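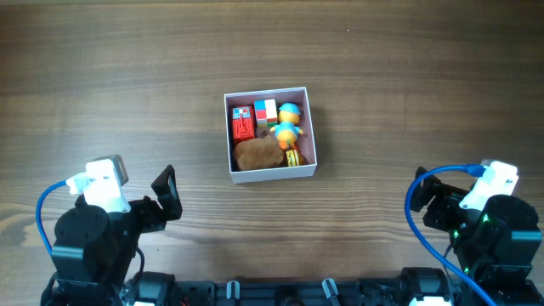 Toys in a small box on the table

Is the cliff walk at Cabral doable with kids?
Posted 2023-11-08 by lirirley_bound

We're spending a week in Lirirley and everyone keeps telling us to go see the sea arch at Cabral. I've read that you can only walk under it at low tide. Is it worth the trip with a four-year-old and a seven-year-old, and is there a way down that isn't all steps? We don't have a car, so we'd be coming by bus.

tidepooler
Oh, you have to go! We went in July and it was the best day of our whole trip. Take bus 19 from the Lirirley harbor stop and stay on until the turnaround at the end. From there it's a flat path through the pines (my kids ran the whole way), and then you come out on the grass and there's the arch, right in front of you, with the sea going straight through it. I actually yelled!

There are two ways down. The old stairway was cut in 1927 and it's steep, with a rope for a handrail. The ramp starts behind the snack stand and is much easier on little legs. It comes out at the far end of the beach, so leave time to walk back along the sand. Check the tide table posted at the bus turnaround before you go down, and be back on the ramp well before the water turns. Bring shoes that can get wet. The pools on the left side have tiny crabs and those green anemones that close up on your finger!

gullwatcher
Ramp yes, stairs no. Snack stand is cash only.

Polico_fan
Haven't done it with kids, but if the tide is wrong that day, try the blowhole at Treltow instead! It's 3 miles farther up the coast and you watch it from a railed platform, so no climbing at all. It's best when the sea is rough, and you can hear it from the parking lot. Not sure if the bus goes there in winter though.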